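Commercial Kitchen Equipment, Unit 3: Floor Mixers and Dough Handling
Handout, May 2019. Instructor: Edileuza Rangel

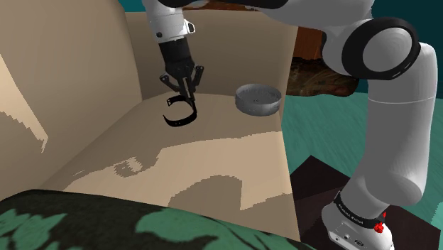 Fig. 1. Gripper at a black strap, gray bowl on the seat of a beige chair (rendering).

Read before lab. Bring the handout with you, I won't have spares.

1. Capacity
Bowl size is not batch size. A 60 qt. bowl does not take 60 qt. of dough, not even close. Stiff dough = smaller batch. Look at absorption ratio first (water weight divided by flour weight). Low ratio, heavy load on the gears. Bagels and pizza are the worst.

Worked example: 49 lb. flour, 24 lb. water. 24 / 49 = 0.49, so 49 percent absorption. Stiff. First speed only, check the chart on the machine before loading.

2. Agitators
Flat beater: batters, mashed potato, cookie dough.
Wire whip: cream, egg whites, light icing. Never for anything heavy, wires bend and then they break off.
Dough hook: yeast doughs. Hook only.
Seat the agitator all the way up on the shaft and turn it so the pin locks. If it drops when you let go it wasnt locked.

3. Gear vs. belt drive
Gear: more torque at low speed, louder, costs more to repair. Belt: quieter, cheaper, slips under a stiff load. Slipping belt smells like hot rubber. Stop the machine, cut the batch in half.
Change speeds with the motor OFF on a gear machine. Some newer ones allow shifting on the run, read the manual for the one in front of you.

4. Guards and bowl lift
Interlock: machine should not start with the guard open or the bowl down. Test both at the start of shift. If either one fails, unplug, tag, tell me or Emerson Rezende.
No scraping down with the motor running. No sleeves, no aprons strings hanging, no rings.

5. Cleaning
Unplug. Agitator off first, then bowl. Aluminum beaters stay out of the dish machine, they go black and it rubs off on the food. Wipe the shaft and the underside of the head, old flour packs in there. Dry everything.

6. Case for discussion
Dornbridge bakery, 200 dinner rolls a day plus pizza dough for the lunch counter. One 20 qt. belt mixer now, runs all morning. Do they add a second one or go to a larger gear drive? Think about floor space, power supply, who lifts the bowl. One page, typed, to Simone Figueiredo.

Lab groups are posted on the door. Kátia Rezende has the keys for the mixer room.
Next unit: sheeters and dividers, read chapter 3.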